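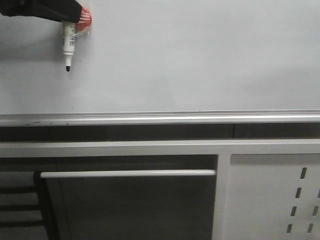

Meeting rooms at Clokmont are fitted to a single standard, so most answers on this page apply to every room in the building. Exceptions are noted where they occur. The standard covers power, display, ventilation, furniture and writing surfaces. Writing surfaces are white dry-erase boards, and the marker to use on them is a dry-erase type such as the one shown, with a white barrel and a black chisel tip. Permanent markers and paint pens are not allowed in any room.

Last revised 15th March.

How far ahead can a room be reserved?
Tenants can reserve up to 6 weeks ahead through the Ralline booking panel or the web calendar. Visitors with a day pass can reserve on the same day only. The panel outside each door shows the current booking and the next one.

What happens if the room is not used?
A booking is released if it has not been checked in at the door panel. The release is automatic and cannot be reversed, but the room can be booked again if it is still free. Repeating bookings that are released three times in a row are removed from the calendar.

Is there a limit on the length of a booking?
Three hours for standard rooms. The Almont room has no limit, but a booking that runs past closing time needs approval from the front desk. Back-to-back bookings by the same tenant are counted as one.

Which cables are supplied?
One HDMI cable and one USB-C cable are fixed to each table. Both carry video. Only the USB-C cable supplies power, and some larger laptops will charge slowly or not at all from it - bring the original charger for those. Please do not unplug either cable at the table end.

The display shows "No signal." What should I check?
Confirm that the input on the wall panel matches the cable in use. If it does, disconnect the cable from the laptop, wait for the display to go to standby, and reconnect. Laptops set to a refresh rate above the display's range will also produce this message; lower the rate in the display settings.

Can the temperature be changed?
The wall dial shifts the set point by up to 2 degrees in either direction. It returns to the building setting after each booking. Opening a window turns off the air supply to that room until the window is closed.

How do I clean the board?
Wipe with the dry felt eraser first. For ink that remains, use the spray bottle on the shelf and a clean cloth, working from top to bottom. Do not use scouring pads, paper towels or kitchen cleaners. Ink left overnight is harder to lift and can leave a faint shadow.

The marker is writing faintly. Is it empty?
Not always. A marker stored tip up can write faintly while it still has ink. Cap it firmly, lay it flat for a while, and try again. If the line is still weak, put the marker in the return box at the front desk. Do not leave it on the shelf.

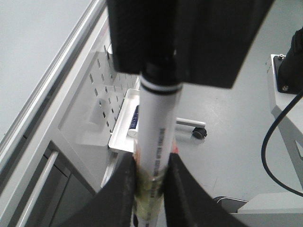
Marker with small print running lengthwise along the white barrel.

Can I bring my own markers?
Yes, if the print on the barrel says dry-erase. Wet-erase markers are a different product and need water to remove.

Can the tables be moved?
In standard rooms, no. The floor box under each table carries live power and network wiring. In the Almont room the tables are on casters and can be moved freely once the cables have been unplugged at the floor.

Is there a charge for damage?
Yes. Replacing a board is billed to the tenant at $1000, including fitting. Cables and remote controls are billed at cost.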